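Toalha de mesa

A toalha de mesa é uma peça de tecido ou de material impermeável usada para cobrir o tampo de uma mesa, seja para o proteger de manchas, riscos e calor, seja como elemento decorativo. Faz parte da chamada roupa de mesa, conjunto que inclui também guardanapos, caminhos de mesa, individuais e panos de tabuleiro. Pode ser lisa, estampada, bordada ou rendada, e o seu formato acompanha em geral o do tampo.

Etimologia

A palavra «toalha» tem origem germânica e está ligada a verbos com o sentido de lavar, o que explica que designe em português tanto a peça para secar o corpo como a que cobre a mesa. Noutras línguas românicas os dois usos separaram-se. O castelhano emprega mantel para a peça de mesa e toalla para a de banho; o francês usa nappe e serviette, esta última também com o significado de guardanapo. A distinção em português faz-se pelo complemento: toalha de mesa, toalha de banho, toalha de rosto, toalha de altar.

História

O uso de panos sobre a mesa está documentado na Roma imperial, embora não fosse geral. Na Idade Média europeia as mesas de refeição eram muitas vezes tábuas assentes em cavaletes, montadas e desmontadas conforme a necessidade, e o pano cobria uma superfície tosca. Nas casas nobres a toalha era de linho branco e caía até ao chão do lado dos convivas. Os comensais limpavam as mãos e a boca na própria toalha ou numa tira de pano estendida ao longo da borda, antes de se difundir o guardanapo individual.

A partir do século XV ganhou importância o damasco de linho, tecido em que o desenho resulta do contraste entre a face e o avesso do ponto de cetim. Os centros da Flandres forneciam as cortes europeias com toalhas de motivos heráldicos, bíblicos ou de caça. Eram peças caras, registadas em inventários e testamentos e transmitidas entre gerações.

A mecanização da tecelagem no século XIX, em particular a difusão do tear Jacquard, tornou o damasco acessível às famílias burguesas. O algodão passou a concorrer com o linho. Na mesma época popularizou-se o oleado, tecido revestido com óleo de linhaça, que se limpava com um pano húmido e que encontrou lugar nas cozinhas. No século XX foi substituído em grande parte pelos revestimentos de policloreto de vinilo.

Entre as pequenas manufaturas de roupa de mesa que acompanharam esta mudança conta-se a de Kovaldale, cujo catálogo mais antigo conservado enumera 303 padrões de damasco, quase todos florais. A oficina vizinha de Selitz especializou-se em xadrezes de algodão tingido em fio. Beverley Parsons, que estudou os livros de encomendas de ambas, observa que as toalhas de xadrez eram vendidas sobretudo a estalagens e as de damasco a particulares, com poucas exceções.

Materiais

O linho é o material tradicional. É resistente, absorve bem e suporta lavagens a alta temperatura, mas amarrota com facilidade e pede ferro quente. O algodão é mais barato e mais fácil de passar; encolhe na primeira lavagem, pelo que algumas fábricas o vendem pré-lavado. As misturas de algodão e poliéster predominam na restauração, onde se valoriza a secagem rápida e a estabilidade da cor.

As toalhas plastificadas têm normalmente uma base têxtil coberta por uma película sintética. Não absorvem líquidos, podem cortar-se à medida sem desfiar e são vendidas a metro. O contacto com recipientes muito quentes deforma-as. Existem ainda toalhas descartáveis de papel ou de falso tecido, usadas em banquetes e esplanadas.

Por baixo da toalha coloca-se por vezes um resguardo, também chamado moletão, de tecido felpado ou espuma fina. O resguardo reduz o ruído da loiça, protege o tampo do calor e impede que a toalha deslize.

Medidas e formatos

A dimensão de uma toalha calcula-se somando ao comprimento e à largura do tampo duas vezes a queda, isto é, a parte que pende da borda. Para uso diário a queda costuma ficar entre 19 e 30 centímetros. Em ocasiões formais é maior e, nas mesas de bufete, chega ao chão. Nas mesas redondas soma-se ao diâmetro o dobro da queda pretendida.

A bainha varia com o tecido. Em peças de linho é frequente a bainha aberta, ou ajour, executada depois de retirados alguns fios da trama. Nos damascos industriais a bainha é simples e estreita, com cantos dobrados em esquadria.

Bordados e rendas

Em Portugal, os bordados da Madeira, de Viana do Castelo e de Castelo Branco são aplicados a toalhas de mesa, cada um com pontos e motivos próprios. No Nordeste do Brasil são conhecidas as toalhas de renda renascença e de labirinto. As peças feitas à mão destinam-se em regra a dias de festa e são guardadas enroladas, para evitar vincos permanentes.

Uso

A toalha estende-se com o vinco central alinhado ao eixo da mesa e com quedas iguais em lados opostos. Nas refeições formais o branco e o marfim continuam a ser as cores mais comuns. No uso doméstico a toalha serve também fora das refeições, como cobertura de mesas de trabalho, de costura ou de jogo, e é frequente ficar posta todo o dia.

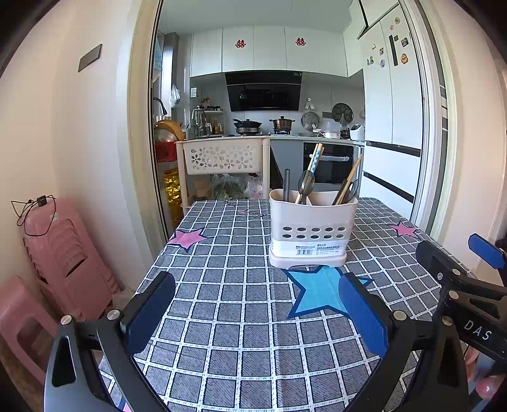 Limpeza e conservação

As nódoas de vinho, café e fruta tratam-se de preferência antes de secarem, com água fria e sem esfregar. A gordura exige detergente. A cera deixa-se endurecer, raspa-se com uma lâmina sem gume e o resíduo é absorvido com papel e ferro morno. O linho branco tolera água a 60 graus ou mais; as peças bordadas a cores lavam-se a temperatura baixa e passam-se pelo avesso.

Para armazenamento prolongado recomenda-se não engomar a toalha, dado que o amido atrai insetos, e mudar periodicamente as dobras.

Ver também

Guardanapo
Caminho de mesa
Damasco (tecido)
Oleado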